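June 4, 2023

Zadley house, upstairs bathroom. Picking up from the demo notes.

Old tub is out and the wall behind it is open down to the studs. Two of the studs on the wet wall had been notched deep for the previous supply lines, so I sistered both before doing anything else. Glue and structural screws, clamped overnight. The plate underneath is sound. I pushed an awl along the full length and it only went soft in one spot near the drain, which I cut back and patched.

Subfloor is out of level by 3/8 inch from the door to the window wall. Not worth chasing with shims. Plan is to screw down the existing boards every six inches, prime, and pour leveler. Mixed a small test batch of the Flaseck leveler in the shop to see how long it stays workable. The bag says one thing, but with our water it started to stiffen at 13 minutes. That is enough for a room this size with two people, one mixing and one pouring. It is not enough for one person, so don't try it solo.

Test patch on the offcut cured hard with no cracking. I scored it with a nail and it held. The thin edge, where I feathered it out to nothing, dusted a bit when rubbed. For the doorway we should stop it against a strip and not try to feather.
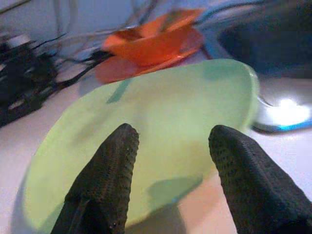

Tile layout next. The client wants the Manurung tile on the floor and up the shower wall with the grout lines matching. The wall is 61 inches wide after backer board, so starting from center gives us a sliver at each corner. If we start with a joint on the centerline instead, the end cuts come out a little over half a tile on both sides. Go with the joint. I marked it on the studs in red pencil and it needs to be carried onto the board once that's up.

Things that went wrong:

- Backer board delivery was short 3 sheets. Called it in. They will send them with the vanity.
- Shower valve body was set too deep for the trim kit. Moved the blocking forward 1/2 inch and refastened. Check it again with the plaster guard on before closing the wall.
- The fan duct runs uphill and then sags back down over the joists. Needs to be pulled tight and strapped or it will hold water.

The Storkance vanity is deeper than what was drawn — the door swing clears it, but only just. I taped the footprint on the floor and opened the door over it. A thick towel hook on the back of the door would hit. Told the client and they are fine with hooks on the wall by the window.

Budget note for whoever does the invoice: the stud repair and the blocking change were not in the original quote. The client agreed to an allowance of $1000 for hidden damage back in January, and this all comes out of that. Keep the receipts for the lumber separate from the tile receipts. Last time they got mixed and it took most of a morning to sort.

Still to do before the pour:

- vacuum all the seams, then vacuum again
- foam around the drain and the toilet flange
- dam at the doorway
- shut the window, no draft on the wet leveler
- second bucket and a spare paddle from the shop

Painter wants to know if the ceiling gets skimmed or just patched. I'd skim it — the old texture came off in sheets near the fan and a patch is going to show.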